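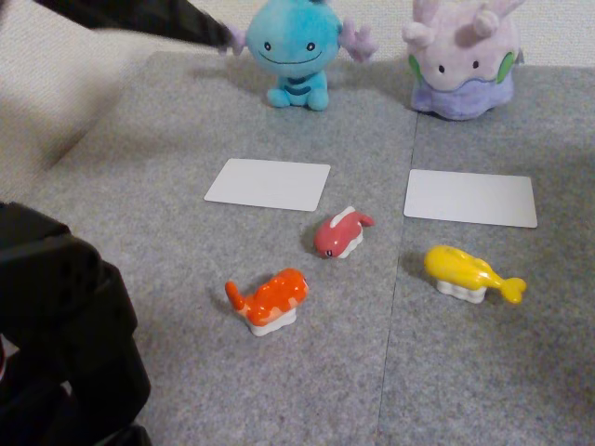 Diocese says Grekum parish merger will be settled by June, but won't say how

May 1, 2019

Members of two Catholic parishes in Grekum are supposed to learn by the end of June whether they will be folded into one. What they have not been told is who is making the recommendation, or what it is based on.

The diocese announced the review in a two-paragraph notice tucked into last month's bulletins. It said a planning group had "looked carefully at attendance, buildings and clergy" and would report to the bishop. The notice did not list the members of the group. A diocesan spokeswoman declined to name them this week and said the report would stay private after a decision is made.

She did offer one figure. Average weekend attendance at the smaller church, on Faltau Street, has dropped to 165, she said, down from about 400 when the current pastor arrived nine years ago. Parish records posted in the church entry tell a less tidy story. They show a sharp dip in the year the diocese cut the Saturday evening Mass, and not much change after that.

Asked whether the cut had been taken into account, the spokeswoman said the group had considered "all relevant factors."

Money is another open question. The diocese has hired Kashyap, a property consulting firm, to appraise both church sites. It says the appraisal is routine and that no sale is planned. The Faltau Street lot sits next to the Zitow shopping center, whose owners asked the city in the winter about adding parking. They did not return calls.

Under church law, a bishop must consult his council of priests before merging parishes, but he does not have to follow its advice. Parishioners can appeal, first to the bishop himself and then to Rome. Those appeals can drag on, and the deadline for starting one is short.

The diocese plans 2 listening sessions, both at the larger church. Questions must be handed in on cards ahead of time. The planning group is not expected to attend.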